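From: glaciology list member, Okafor Library, Trundstead
To: cryo-teaching list
Subject: Re: [cryo-teaching] Second edition of the Brillard energy balance text

On a morning in November, a subscriber at Wetstead wrote:

> Has anyone on the list taught from the second edition of the Brillard
> text on surface energy balance? We used the first edition for four
> years with third-year students and were reasonably satisfied, apart
> from the chapter on turbulent fluxes, which we replaced with our own
> notes. The publisher's blurb says that chapter has been rewritten.
> I would like to know (a) whether that is so, (b) whether the problem
> sets have been renumbered, and (c) whether the treatment of albedo is
> still confined to a single broadband value. Our bookshop order closes
> before the end of term and I have not been able to get a desk copy.

I have now taught one full term from it, to a class of 39, and can answer all three.

(a) The turbulent flux chapter has been rewritten from the start. The first edition introduced the bulk aerodynamic method with the exchange coefficient stated as a constant and left stability to a footnote. The second derives the log profile, defines the roughness lengths for momentum, heat and moisture separately, and then applies a stability correction based on the bulk Richardson number. Monin-Obukhov similarity comes after that in a section marked optional. I would not treat it as optional. The worked problem at the end of the chapter can't be completed without the stability functions given there, and several of my students lost an evening finding that out.

The one thing I would still supplement is the discussion of very stable conditions over melting ice. The book lets the correction drive the flux to zero above the critical value and says no more. Students then compute zero sensible heat for a calm, warm afternoon and believe it. I hand out two pages on katabatic flow and the low-level wind maximum at this point.

(b) Yes, and not consistently. Chapters 1 to 3 keep their old numbers. From Chapter 4 on, each set has gained between two and six problems, inserted in the middle, so an old answer key is of no use. The solutions in the back cover odd numbers only, as before. There is an error in the solution to 5.11: the latent heat of vaporization has been used for a surface that the problem states is at minus six and frozen. The method is otherwise correct, and with sublimation the mass loss drops by a bit under twelve per cent. I have reported this to the publisher and had an acknowledgement.

(c) Albedo is better handled but still thin. There are now two bands, visible and near infrared, with a table of ranges for new snow, old snow, firn, bare ice and debris-covered ice. Grain size is discussed qualitatively. Impurities get a page and a half, most of it on black carbon, with dust mentioned and algae left out. The ageing scheme is a simple exponential decay with a fixed time scale and a reset on snowfall above a threshold depth. It is fine for a first exercise.

For the lab component we continue to run the Trundstead station record in parallel with the book. The station sits at 1,759 m on a moraine bench and we give the class 325 days of hourly data from it, with gaps left in. The revised Chapter 6 fits this well. It walks through closing the balance at a point and then asks where the residual has gone, in a tone that does not pretend the residual is always small. My only complaint is that the ground heat flux is dismissed in one sentence, and over a thin spring snow cover that is not defensible. 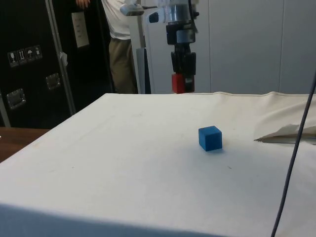

Blue cube on the cloth-covered table.

Other points that may matter for your order.

Units are SI throughout, with the exception of one figure in Chapter 2 that has kept its old axis in calories per square centimetre per minute. The caption has been converted and the axis has not. Tell the class before they try to read values from it.

The code listings are gone from the appendix and have been moved to a download. They run without modification. They are also slow, as the surface temperature solver iterates by bisection at every time step with a tolerance tighter than any sensor could justify. Replacing it with a Newton step cut our run time to something that fits inside a lab period. I can send the altered routine to anyone who asks off list.

The chapter on distributed modelling is new. It uses a grid of 3,000 cells, which is coarse but sensible for teaching, and treats shading from surrounding terrain explicitly. Longwave from surrounding slopes is included as a sky view factor with the slopes held at air temperature. I have my doubts about that over a valley with dark rock walls in August, and the authors admit as much in a note at the end. Precipitation phase is decided by a single air temperature threshold. A linear transition over two degrees would have been no harder to explain.

The binding is poor. Two of the three library copies had loose signatures before mid-term. If your students have the option of the electronic version, the pagination is identical and the equations are searchable by number.

On balance I am keeping it for next year. The prerequisites stated in the preface (first-year calculus, one course in physical geography or meteorology) are optimistic. Anyone who has not met partial derivatives will stall in Chapter 4. We have started requiring the second-year atmospheric physics course, and the enrolment did not suffer for it.

If you do go ahead, I would be interested in seeing your own turbulent flux notes, particularly whatever you do on roughness lengths over ablating ice. The book gives one value for momentum and divides by a hundred for heat. Our eddy covariance results at the bench do not support a fixed ratio, though the fetch there is short and I would not lean on them too hard.

The corrections list so far has eleven entries, all minor apart from 5.11. It will go in the list archive once I have checked the last two against the second printing.

--
cryo-teaching mailing list
To unsubscribe, send a blank message with "unsubscribe" in the subject line.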